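# About Rirska

Rirska is a small bench shop that sells, checks and repairs secondhand drawer units and the boxed electrical gear that people tend to keep in or on them. It started as a shelf in the back of a hardware store in Flindberg. It has 3 benches now, and the hardware store is gone.

We don't have a mission statement. We have read plenty of them, and we could never work out which ones belonged to shops that did good work.

What we can tell you is how we look at things. A seller says a cabinet is solid oak. Maybe it is. People call a lot of things solid oak, and a nice grain on top tells you about the top. So we pull the drawer, look at the back edge, and check whether the handle is bolted through or just screwed into the face. We write down what we find, and if we can't tell, the tag says "can't tell." Some buyers dislike that. They're free to shop at Drirkoro Street, where every tag is certain.
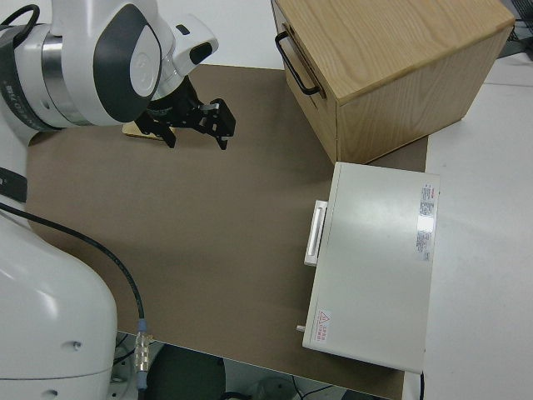 *On the mat: a light oak cabinet with a black bar handle, and a metal box with its warning label still on.*

Labels matter more to us than looks. A metal box with a clean warning label gets opened with the power off, the same as a box with no label at all — a sticker is a claim, and we've seen claims on the wrong box. If the label is missing or has been painted over, we say so in the listing. We won't print a new one to make a thing look cared for.

Last February we went back through 781 old tags to see how our own guesses had held up. The wood ones were decent. The ones on drawer runners were not, and we now test every runner under load for two days before we write anything.

We get asked if we're part of Nakajima Workshop Supply. We aren't. We buy our mats and handles from them and pay the same prices you would.

Repairs take as long as they take. We quote after we've opened the thing, never over the phone, and there is no "express" option. Bring the key if your drawer has one.

Page last updated December 1, 2025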